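## About Jornville

Jornville assembles gift boxes of packaged snacks for households, offices, and schools. The company was established in Cimdale to serve customers who wished to send a mixed box of small treats without having to buy each item in quantity. It remains independently owned and continues to operate from its original premises on Egger Street.

### What We Do

Our work consists of choosing snacks, arranging them in boxes, and sending the boxes to the people for whom they are intended. The current catalog lists 186 individually wrapped items, including rice crackers, seeds, dried fruit, candies, wafers, and savory bites. Customers may order a prepared assortment or submit a list of their own. Prepared assortments are revised each August, when items that have been discontinued by their makers are replaced.

The company offers six standard box sizes. The smallest is suited to a single recipient and the largest to a shared table. All sizes are supplied with a separate lid, which is taped at the rim for delivery. Recipients may keep the box for household use once the tape has been removed.

### The Stenetti Assortment

The Stenetti Assortment is our longest-standing product. It was first prepared for a local family reunion and was added to the catalog the following year. It contains 20 packets, balanced between sweet and savory, and is the box most often requested for holidays, housewarmings, and the start of the school term. During the past year, 487 Stenetti boxes were ordered by customers within the Cimdale area.

### How a Box Is Arranged

Before an assortment is approved, its contents are laid out in full and considered together. Staff review the range of flavors, the size of each packet, and the ease with which the wrappers can be told apart. Large foil bags are placed in the box first. Flat packets follow along the sides, and the smallest pieces are used to fill the remaining space. Packets with clear windows are placed face up where space allows.

The same attention is given to the way a box is opened and shared. Many of our customers set the contents out on a cloth or a tray and allow guests to choose for themselves, and assortments are planned with this custom in mind.

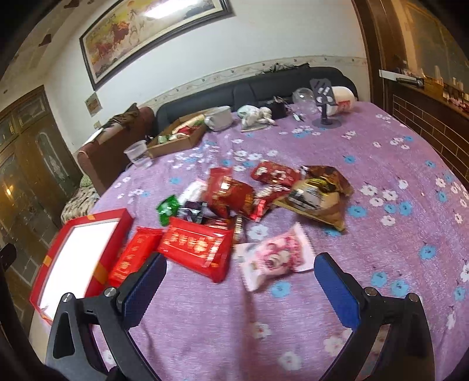
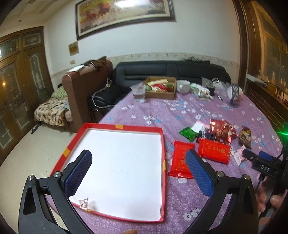
Assorted snack packets on a flowered cloth, with red gift packaging and orange tape.

### Ordering and Service

Orders are accepted by mail, by telephone, and at the Egger Street counter. Requests for special assortments should state the number of recipients, the preferred box size, and any ingredients to be avoided. A written list of contents is enclosed with every order, and ingredient information for any catalog item is available upon request.

Organizations placing regular orders may open an account with the company. Account holders receive the revised catalog before its general release and may reserve seasonal boxes in advance. Damaged or incomplete boxes should be reported to the Cimdale office, which will arrange a replacement.

Page last revised Apr 5, 2019.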